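### 3.2 Materials and Sorting Procedure

Spare parts were collected from the repair shops at Erkia and Stukel during October. Both shops keep small hardware in open drawers, and staff return unused pieces at the end of a shift. We asked each shop to hand over the contents of its return drawers without cleaning or sorting them first. This gave 2298 pieces in total. Pieces too damaged to name were left out before the sessions began.

Each participant sorted a mixed tray into labeled bins. There were 102 participants, all with at least one year of paid shop work. Half used the Woo labels, which name a part by its shape, and half used the Ustus labels, which name it by its use. The sessions had no time limit. Participants could move a piece from one bin to another until they said they were done, and only the final position was scored.

Small fixtures raise a naming problem that larger parts do not. A worker may know exactly where a piece goes on a machine and still have no word for it, or may share a word with one shop and not the other. We therefore let participants write their own name on a slip when no label seemed right.
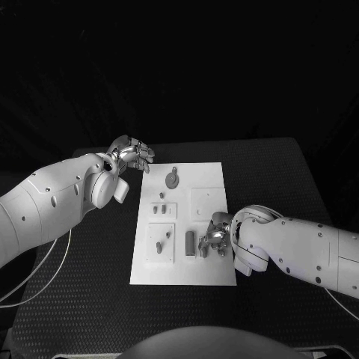

**Figure 3.** Small test fixtures on a white rectangular board.

The written slips were typed up as they stood, with spelling left alone. Two coders then grouped them by meaning. Where the coders disagreed, the slip was marked as unresolved and kept out of the counts in Section 4. Slips with more than one name were entered under the first name only.

We dropped 11 participants who had worked at both shops, as they were likely to know both sets of local names. Their trays were not reused.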